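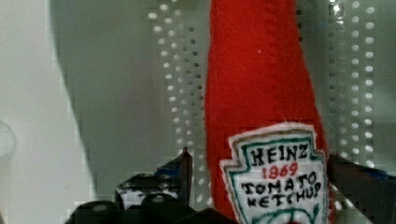
A plush ketchup bottle in red felt, with an embroidered label on the front.

The case for a repair clause in soft goods
Geetha Pai
Oct 5, 2025

Soft toys are sold with a care label, a fiber content label and, in most stores, a return policy. They are almost never sold with any information on how to mend them. I think they should be, and I think the cost of doing so is small enough that manufacturers have no serious argument against it.

The usual failure in a stuffed toy is at the seam. Fabric wears slowly and visibly. Thread fails at once, often at the point where the maker closed the opening after stuffing. That closing seam is sewn by hand or with a short machine run, and its stitch density is frequently lower than that of the seams next to it. A buyer who knew where it was could reinforce it in a few minutes with ordinary polyester thread.

Over two years I kept a log of toys brought to the mending table at the Plondton branch library. It holds 488 entries. Of these, 283 were seam failures with no damage to the surrounding fabric. The rest were a mix of torn fabric, lost eyes, flattened filling and stains. I do not claim the sample represents all toys, only the ones people cared enough to carry in. 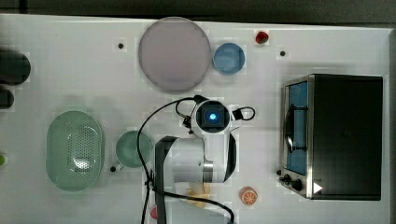 What should the clause contain? My proposal has two parts. The first is a line on the existing label giving the location of the closing seam and the thread weight used. The second is a seam allowance with a stated minimum. Many of the toys in my log had so little fabric inside the seam that a second row of stitching had nothing to hold. Grernlow already prints thread weight on its cushion covers, so the information can fit on a label.

The common objection is price. Ashworth, which sews in runs of 2,000, told me that a wider allowance would change its cutting layout and waste more cloth. I accept that. Its own estimate of the added cloth was less than it now spends on the hang tag.

A second objection concerns safety. A badly mended toy can shed filling, and a maker may not want to appear to endorse the mending. The toy with an open seam is already shedding filling, and its owner will mend it with or without guidance. Idach handles this with a plain notice that home repairs are not covered by its warranty. Other makers could use similar wording.

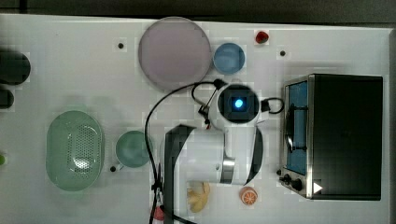
A large round plate and other kitchen items on a white tabletop.

I would start with toys for children over three, where the rules on construction leave more room, and review the label wording the following December.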